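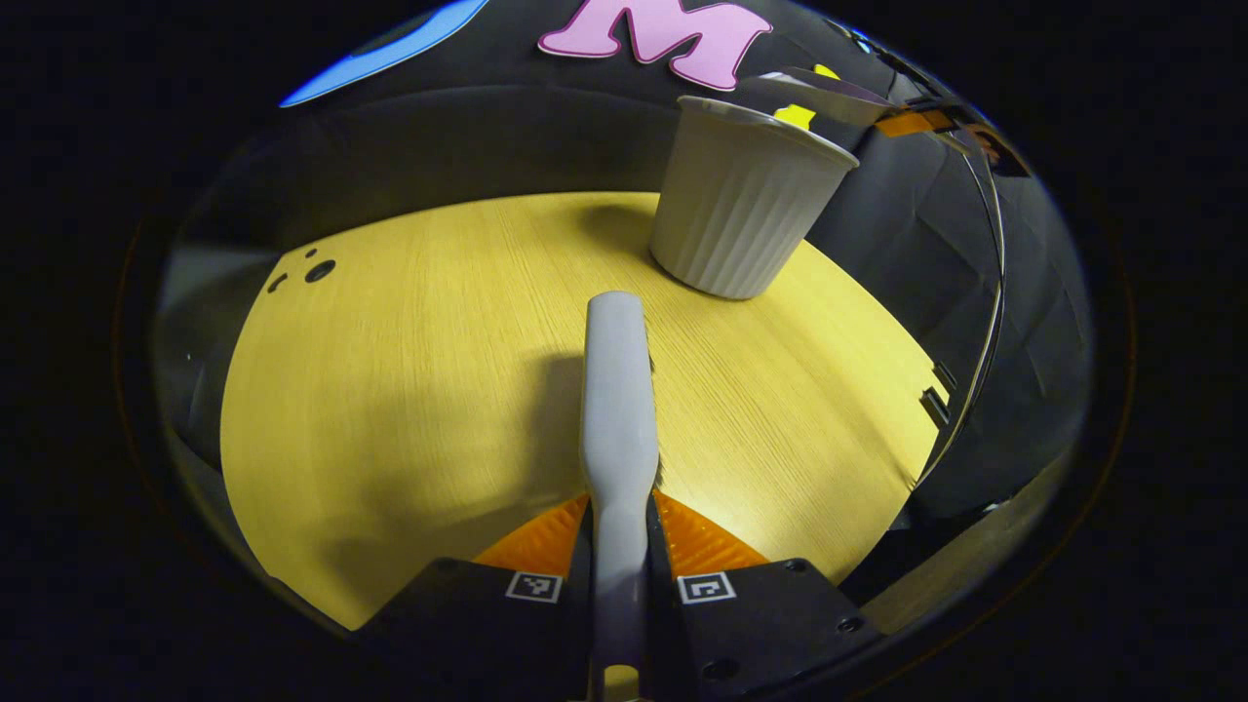 Emília Holub
Family and Day Trips Writer

Lake ferry at Wamon adds early boat for families with small children

Wed 21 September

Families who visit the lake at Wamon will soon have something to do before the shops open. The ferry company Ukadis will start a new early boat this Saturday, leaving the town pier at 8:30 in the morning and returning one hour later.

Until now the first boat left at 10:30. Parents with small children have complained about this for a long time, as many of them arrive early to find a parking space and then have to wait in the car. The playground next to the pier is open all day, but it has no roof, and on a rainy morning it is not much help.

"We have two girls and they wake up at six, also on holiday," said Kamil Šindelář, who answers for the timetable at Ukadis. "I was standing on this pier with my own stroller in August and I thought, why is our boat just sitting there?"

The early boat will go on Saturdays and Sundays only. It makes one stop, at Bundero, where passengers can get off for the short path to the old mill and come back with a later boat on the same ticket. The path is flat and good for strollers, except for the last part before the mill, where there are steps.

There is room for 124 passengers on the boat, with space for 30 of them inside, behind glass. Strollers can be left folded by the stairs. Dogs are welcome on the lower deck if they are on a leash. Children under 3 travel free, and older children pay half the price. Tickets are sold on board and also in the kiosk on the pier, but the kiosk will not open before nine, so for the early boat it is better to have a card or some cash ready.

The bakery Stankevičius, across the street from the pier, has decided to open at 7:45 on weekends for as long as the early boat is running. It will sell coffee, rolls and hot chocolate from the side window. The tables inside will be ready at nine as before.

Parking is free in the upper lot until 10 in the morning. From there it is a ten-minute walk down to the water - and a longer one back, with a child who is tired. The lower lot is closer, but it is small and payment starts at eight.

The new boat will run until the end of the autumn school break. Ukadis says it will look at the number of passengers then and decide about the spring. If the wind is strong the early boat can be canceled, and a notice will be put on the door of the kiosk by eight.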